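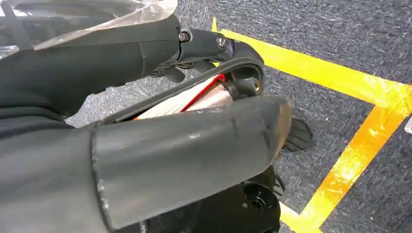
Figure 6-1. Wrist bracket, gripper and marked floor boundary.

6. Gripper Set-Up and Routine Care

This section covers the wrist joint, the gripper and the paper-handling routine of the Kudine arm as installed at the Ninh demonstration area. It applies to both arms. Operators who only run saved routines may skip to 6.4, but must read the cautions in 6.1 first.

6.1 Before You Begin

CAUTION: The arm can move when the controller is switched on, even if no routine has been started. Keep hands, hair and loose sleeves away from the joints until the arm state reads HOLD.

CAUTION: Do not reach between the gripper fingers to free a jammed item. Release the fingers from the Dudell control panel.

1. Confirm that the yellow floor tape is flat and complete. Replace any section that has lifted.
2. Confirm that the red rope is up and properly attached.
3. Place the emergency stop within reach of the person at the desk.
4. Move the arm to the service position. The fingertips should rest 194 mm from the reference mark on the base.

Note: If the arm stops short of the service position, do not push it the rest of the way by hand. Return it to the start position and repeat step 4.

6.2 Checking the Wrist Joint

The bracket bolts settle during the first days of use and should be checked before every session in that period. After that, a monthly check is enough.

1. Set the arm state to HOLD and wait for the status light to stop blinking.
2. Fit the hex key fully into the socket of each bracket bolt. A key that is only partly seated will round the socket.
3. Tighten until the bolt is firm. Do not use an extension on the key.
4. Hold the gripper body and apply light pressure from side to side. There should be no play at the bracket.
5. Inspect the finger surfaces. Light scratches do not affect the grip. A finger with a crack, or with a chip on the gripping face, must be replaced.

Used bolts may be refitted once. After that, take new bolts from the spares kit — hardware of a similar size from another supplier is not acceptable.

6.3 Connecting the Laptop and Calibrating the Hand

Calibration is needed after any change to the wrist or fingers, and whenever the Skesberg hand has been unplugged. Two people are required, one at the laptop and one watching the arm. The second person calls out any contact with the desk or nearby equipment.

1. Connect the laptop to power before opening Dudell. A loss of power during calibration erases the stored finger positions.
2. Route the hand cable so that it hangs freely and cannot catch on the edge of the desk.
3. Open the Service page and enter access code 1357.
4. Select the arm to be calibrated and press Start. The hand opens, closes and opens again.
5. Wait for the message CALIBRATION STORED. The process takes roughly 2 minutes. 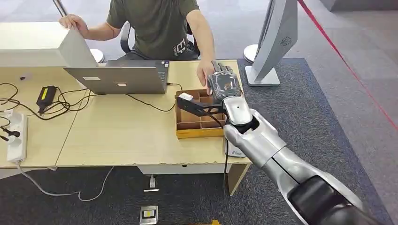

6. Bring the hand over the desk at low speed and stop it above the test object. Keep one hand free for the emergency stop throughout.
7. Close the fingers and check that they meet the object evenly. If one finger arrives early, repeat the calibration from step 4.
8. Save the profile under the arm name and the operator's initials.

Note: Profiles are not shared between arms. Loading the wrong profile will not cause a fault message, but the grip will be weak on one side.

6.4 Handling Cards, Booklets and Flat Sheets

Flat items are the most demanding objects for this gripper. The settings below were prepared by Lộc Huỳnh for printed covers and light card. Thin office paper needs a separate profile and is not covered in this manual.

1. Load the profile FLAT.
2. Set the closing speed to 80 percent. Higher values may crease the edge of the item.
3. Present the item edge first, holding it by the opposite side.
4. Let go only when the panel shows GRIP. 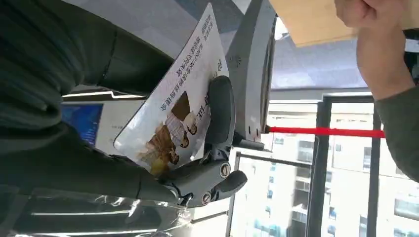 5. Lift slowly and watch the gripped edge. A slight curl is acceptable. If the item turns between the fingers, lower it and take a new grip closer to the middle of the edge.
6. To release, support the item by hand and press Open. The fingers do not open if the arm is still moving.

CAUTION: Never pull an item out of closed fingers. This wears the pads and can shift the finger positions enough to require a new calibration.

6.5 After Use

1. Return the arm to the start position and set it to HOLD.
2. Wipe the finger pads with a dry, lint-free cloth. Do not use alcohol or glass cleaner on the pads.
3. Close Dudell before disconnecting the laptop.
4. Switch off the controller and record the session in the log, with any faults and any bolts that needed tightening.

For replacement of fingers and pads, see Section 7.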